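The Lighthouse Twins and the trouble with book eleven

Children's series used to end. Now they carry on until the readers have mortgages, and the people who publish them would like us to be pleased about it.

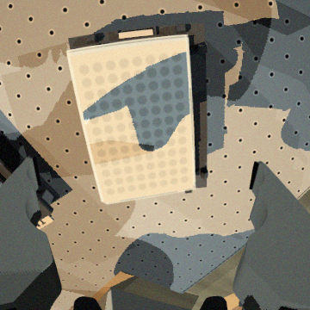 By Mabli Powell
Books and Reading
September 6, 2018

The eleventh Grarley Lighthouse story came out this summer, and my nephew, who is nine and had read the first ten, got to chapter four and went outside. I finished it for him. Fog comes in, the lamp fails, a stranger with a limp rows ashore, and the twins, Nell and Toby Campbell, work out that he is their uncle's old shipmate. I had worked it out by page 14, mainly on account of the stranger in book six, who also had a limp and had also sailed with the uncle.

I don't want to be unkind about Gwion Yorath, who wrote the first five by himself and wrote them well. The Salt Door, where it all began, is still a good, odd, chilly book about two children sent to live on a rock in 1911 with a man who doesn't want them. He hardly speaks until chapter nine. The food is bad and stays bad. There is a death in it that matters, and Yorath doesn't tidy it away with a letter from heaven or a new puppy.

After book five the series passed to what its publisher, Rameo, calls "the Grarley writing room". Yorath's name stays on the front in large gold letters. The names of Alun and Osian Dafis, the brothers who have written every book since, appear on the page with the paper stock and the printer's address. When I asked Alun Dafis whether that bothered him, he said it was normal in the trade and that he was paid on time. Both of those things are probably true.

What the room has kept is the furniture. Oil lamps, oilskins, the cross uncle, the tin of ginger biscuits. What it has lost is 1911. In book eight Nell tells a coastguard that he needs to "respect her choices". In book ten there is a December storm in which the mail boat calls twice in one day, with no one on board seeming to find this hard. The afterword says the series is "rooted in real history", and I would like to know which bit.
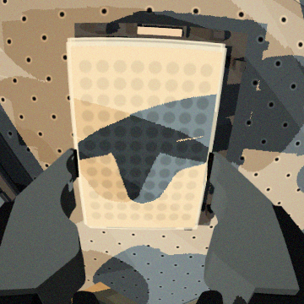 The usual defence is that it gets children reading. I hear this from publishers, and I hear it from parents who have spent a good deal on gold lettering. Gintarė Jankauskaitė runs a Saturday reading group at the old Lido café, and has had children go through the whole run in a winter. She is less sure than the publicity people. "They read fast," she told me. "Then I ask which one had the shipwreck and they look at each other." She has started giving out only the first five, and then moving them on to something by somebody else. A few come back and ask for number six. She lets them have it.

Rameo sent me a sheet of reader comments, all of them glowing, along with the news that 83 per cent of young readers "would recommend Grarley to a friend". I asked how many had been asked and was told the survey was "broad". The boxed set, at 2,485 pages, comes with a paper lantern and a map of the rock. I compared the map with the one in my old copy of The Salt Door. The landing stage has moved to the other side, presumably to make life easier for the stranger.

Would I mind any of this if the books were dull from the start? I doubt it. Plenty of series are made by the yard, and children have always liked them and come to no harm. My complaint is that this one had a proper ending. At the close of book five the uncle leaves the door unlocked for the first time and goes up to the lamp, and the twins can hear him singing. It is a lovely page. Book six opens the next morning with a stolen telescope.

Yorath himself was polite on the phone and wouldn't be drawn. He reads the new ones in proof, he said, and sends notes. I asked if the notes were taken up. "Some of the spelling," he said.

Book twelve is promised for next year and is to be called The Drowned Bell. There was a drowned bell in book seven. My nephew has asked for something about volcanoes.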